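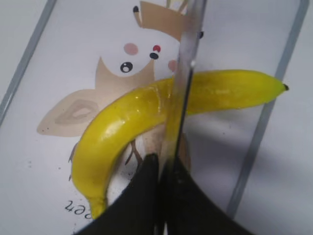
Banana, yellow, on the printed plastic. Shine along the top edge v. strong.

April, morning, carrying on from the last page

Staltow kitchen corner. Got as far as the fruit. Banana is item 149 on the list (the list is in the drawer under the kettle, not the ring binder, please stop putting it back in the ring binder).

Main thing to sort is gloss. Everything in this lot is shiny but the banana is the worst. Big white streaks along the ridge wherever the light catches it. From the doorway it reads as plastic straight off. The client at Vodby wants a corner that looks "used and homely", their words, and at the moment it looks like a toy shop.

Colour I'm happy with. Good lemon yellow, stem end dark enough. There are faint lines running lengthways for the ridges of the peel and I'd like to keep those, so go easy with any sanding.

Tried on the spare banana, not this one:
- damp cloth + washing up liquid. Cleaner. Just as shiny.
- 3,000 grit, wet. Takes the shine off but leaves a cloudy patch at the bend where I leant on it. Stopped.
- Cruzado matt wax, thin coat, rag. Best so far. Bit tacky after lunch, so left it on the windowsill.
- talc. don't bother, comes off on your sleeve

Decided: wax, 2 thin coats, no sanding. Leave the dark tip and the stem alone or the brown will lift.

## Board

The chopping board stays. Frosted sort of white with a grey rim and rounded corners, oval handle slot at one end. The rim does a decent job of stopping fruit rolling onto the floor. I did wonder about swapping it for the Grokberg beech one but that's heavier, and small children will be picking this up and dropping it on each other.

Specks in the handle slot, dark ones. Need to get in there with a cotton bud before anything gets waxed near it. Could be crumbs, could be grit off the bench, haven't looked properly.

The print: a tan leaf with a darker line inside it, thin black twigs off to the side. With the banana lying over it you lose part of the pattern. Options were turn the banana, move the banana down, or leave it. I'd leave it. People don't arrange fruit round the picture on a chopping board. Stem towards the slot looks right to me, and it gives you somewhere to start when laying the rest out.

Check the print is fast before cleaning though! Test a corner. White spirit is NOT to go near it, the last board lost half its flowers that way and we had to pay for it.

## Table top

Too white. Matte, which is good, so no glare off the table itself, but with a pale board on a pale top the banana is the only colour you see. Fine for a photo, bit bleak for a play kitchen. Thoughts:
- checked cloth (Vodby said no cloths, gets pulled off)
- strip of oilcloth, stuck down along the back
- paint the top. last resort, and not this month

Current layout, board set on the slant. I prefer it to square on, looks as if it's been put down by someone in the middle of making tea. 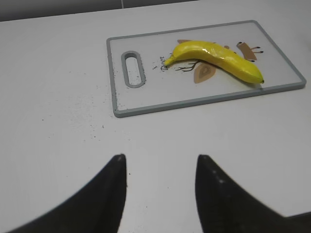 ## Still to do

- second coat on the spare, then compare the pair side by side at the window AND under the strip light. They looked completely differnt last time
- cotton bud for the slot
- wash the board, warm water only, dry flat
- ring Grokberg re the bread rolls. They sent the crusty ones and we wanted the soft ones, delivery note says soft
- more rags. The blue ones shed
- label the wax tin, somebody nearly used it on the hinges

## Afternoon, quick note

Wax on the spare has gone off nicely, no longer tacky. Shine is down to a soft sort of sheen, ridges still show. Slightly greasy feel if you hold it for a while, will see if a buff sorts that. If not, ask Cruzado what they'd put over the top that's safe for little ones who chew things.

Buffed it. Better. Will do the proper one first thing, hands are covered in the stuff and I've aleady got a thumbprint on this page.

Oilcloth: found an offcut behind the plan chest, mustard with a thin stripe. Wrong colour next to a banana. Put it back.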